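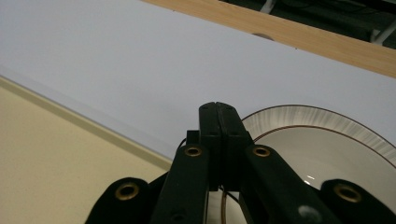
# Putting water back in the Brandville feeder

December 2, 2022

The feeder channel at Brandville runs 3,679 feet from the creek to the old canal basin, and for most of the last century it carried nothing but leaves. People walked their dogs along the bank and threw brush into the bottom. A section behind the fire station was used as a sledding run. On the county road map it was marked as a drainage ditch.

Since the spring it has had water in it again, at a depth of 18 inches at the upper end and a little more at the lower. The basin is filling slowly. There is still a leak at the culvert under Mill Street, and the head gate has to be worked by hand with a long wrench, but the water goes in at one end and comes out at the other.

The feeder was dug to keep the canal supplied in dry summers. Boats never used it. It was narrow, lined with puddled clay, and dropped so slightly over its length that the men who dug it had to check their level every few yards. At the top was a stone head gate beside a low timber dam. At the bottom was a waste weir that let the extra water spill back to the creek before it could flood the basin. In between were three culverts and a short stretch of stone wall where the channel ran along the side of a hill.

When the canal closed, the dam was left to rot and the head gate was bricked up. The stone wall lasted better than anything else, mainly because it was too much trouble to haul away. The waste weir did worse. Its cut stones were the right size for garden steps, and there are houses on the east side of town where you can still see them.

## Starting with the wall

The restoration group began with the hillside wall, which had slumped into the channel in two places. Nothing upstream was worth fixing until water could get past it. The first season went almost entirely to taking stone out.

Every block was numbered with lumber crayon, photographed where it lay and stacked on pallets in the order it came off. There were 457 numbered stones by the end. The crayon was a mistake. It washed off the softer blocks over the first winter, and a good part of the following April was spent matching stones to photographs. After that the numbers were painted on the back face, where they wouldn't show.

The wall had been laid dry with a rubble core behind it. The engineer's report asked for a drain behind the new work, which the old builders hadn't bothered with, and for a wider footing where the ground was soft. The group argued over the footing for a couple of months. Some members wanted the wall to go back exactly as it had been. The county would not sign the permit without the footing, so the footing went in. It is buried and can't be seen from the path.

Rebuilding took two seasons. A crew of six could lay four or five feet of wall on a good day, and much less if the next stone in the sequence turned out to be one of the big ones from the bottom course. Those were moved with a tripod and chain hoist, because there was no way to get a machine down the bank without tearing it up. Replacement stone for the missing pieces came from a quarry two counties over. It is a shade lighter than the original. It should darken.

## Clay and how to get it

The lining was the part few people had any experience with. Puddled clay is ordinary clay worked with water until the air is out of it and it holds together as one dense sheet. It has to be kept damp. If it dries out it cracks, and a channel that has been dry for decades has a lining that is cracked all the way down.

A test in the top 200 feet showed the old lining was past saving. The water was gone overnight. The options were a rubber liner, a bentonite mat or new clay. The liner was cheapest and the mat was quickest. New clay cost more in labor and almost nothing in materials, since a contractor digging a retention pond west of town had a large pile of it and wanted it moved.

The group settled on clay for most of the length and mats at the culverts, where it is hard to get a roller in. The clay went down in layers six inches thick. Each layer was wetted, rolled and then trodden in at the edges by people in rubber boots. One of the local 4-H clubs brought a string of cattle down for an afternoon to help, as would have been done in the past. The cattle did a decent job in the middle of the channel and made a mess of the banks.

Keeping the finished stretches wet turned into its own job. From June on, someone had to run a pump every evening, drawing from the creek and spraying the new lining until it could be flooded. The first pump was a secondhand Flomader with a gas engine. It was loud enough to bring complaints from Mill Street, and it quit twice. It was later moved to the upper end, away from the houses, and a small electric pump took over near the road. 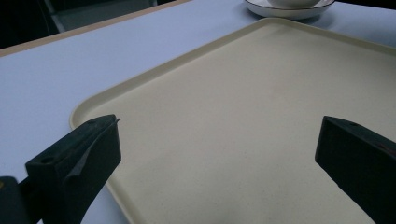

*Cream-colored tray on a pale tabletop.*

## The head gate

The head gate needed a carpenter and a welder. The stone sides were sound once the brick was knocked out. The gate itself was gone, along with all of the ironwork except one bent rack found in the creek bed. From the rack it was possible to work out the tooth spacing, and from that the size of the pinion and how far the gate must have lifted.

The new gate is white oak, sawn by the Nghiêm yard on the county line, which also let the timbers sit under cover for a year before they were cut to length. Oak for a gate like this is used fairly green, so a year was longer than it needed. The wait had more to do with the permit than with the wood. The gate was built flat on the shop floor at Mostik, the fabrication shop out on the highway, so that the iron straps could be fitted and bolted there. It went down to the creek on a hay wagon.

Setting it took one morning. A temporary dam of sandbags held the creek back while the gate was lowered into its slots, lifted out, planed on one edge and lowered again. It went in on the third try. It leaked badly for the first two weeks and then swelled, and now it leaks at the lower left corner only. A bucket of coal ash or sawdust dropped in on the upstream side gets drawn into the gap and slows it further, an old lock keeper's method that costs nothing.

The timber dam has not been rebuilt and probably won't be. The state fish agency has a policy against new barriers on the creek. What feeds the gate instead is a low rock riffle that raises the creek just enough at normal flow and lets fish go over. In a dry August there may not be enough water to spare, and the agreement with the state says the gate must be closed when the creek drops below a painted mark on the bridge pier. That happened once this year, for nine days.

## What it cost

Most of the work was unpaid. The log kept in the tool shed shows 3,449 hours signed for, which leaves out the evenings with the pump and anyone who forgot to write their time down. The cash cost went mostly to the engineer, the quarry and the rental of a small excavator for the culverts. The town contributed gravel for the path and two days of a road crew. A state heritage grant paid for the head gate, and had to be spent by a deadline that nearly passed while the permit was being sorted out.

The insurance was harder than expected. The first policy covered people working on the bank but not in the channel, and it took three letters to get the difference corrected. Other groups thinking of a project like this might want to read that part of the policy before the first work day. It is also worth asking early who owns the bottom of the ditch. At Brandville the answer was the town for most of it, the railroad for a strip at the lower end, and for one short piece a family that had moved away and was glad to sign it over.

## Through the winter

The gate will be closed down to a trickle in December and opened again when the ice is out. A full channel could freeze and push on the new wall, and an empty one would let the clay dry and crack, so the plan is to hold six inches of water and watch it. Muskrats have already been at the bank in two places. Wire mesh has been laid under the sod along the worst stretch.

Work days stop until March, apart from brush cutting on the basin side, which is easier with the leaves down. The group has a mailing list of around 40 people and gets a dozen or so on a normal work day. It could use a few more who are comfortable with stone. The waste weir is the next job, and it will need cut blocks for the sill and both sides. Two households on the east side have offered to give back their garden steps if someone will build them new ones. A third is thinking it over.

The path is open from the fire station to the basin during daylight. The upper end is muddy after rain, and the footbridge by the head gate has no rail on the creek side yet.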